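Vukeo (scheduling software)

Tue 2 October
By the Notholm reference desk

Vukeo is a motion planning and scheduling package for laboratory robot arms. It decides which job an arm does next, works out a path that avoids the furniture, and keeps a log of its reasons. The log is widely held to be its best-written part.

The program began at Notholm as a script for moving one tray between two instruments. It had 48 lines and a comment reading "temporary." The script is still in the current release, as is the comment.

Vukeo has two main parts. The planner, Samuel, searches for a collision-free path and gives up after 709 attempts, a limit whose origin is undocumented and which users are advised to leave alone. The scheduler, Trerkcombe, holds the queue of jobs and is responsible for most of the complaints. Early versions settled ties between equally urgent jobs alphabetically, and laboratories soon learned to name their samples accordingly. Ties have gone by arrival time since the September release.

Plans are rehearsed in a simulated copy of the workcell before any motor turns. Each station on the bench is given a short label and a stored position, and the arm's poses are worked out relative to it.
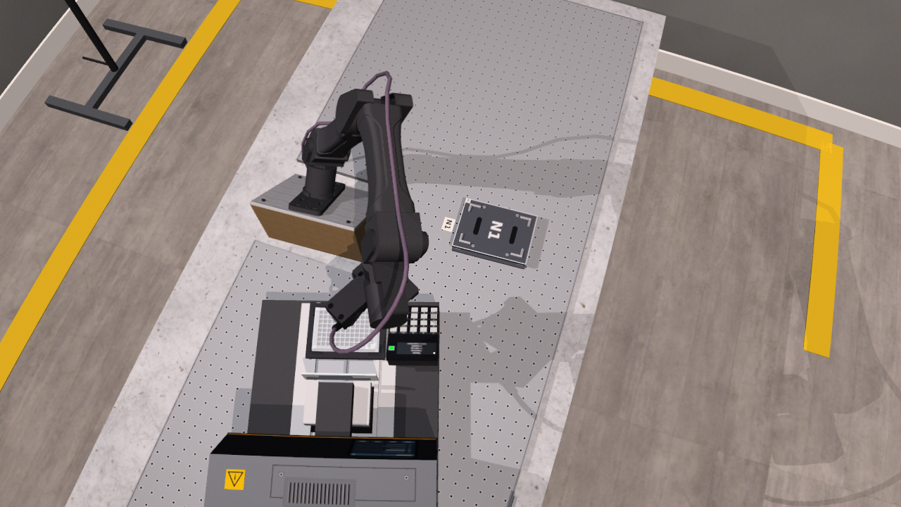
Cable handling came later. Samuel at first treated the arm as a set of rigid links and took no interest in anything hanging off them, so a path could pass every check and still wind the cable twice around the wrist. The planner now limits total wrist rotation per job. Users have described the resulting motion as cautious, and also as slow.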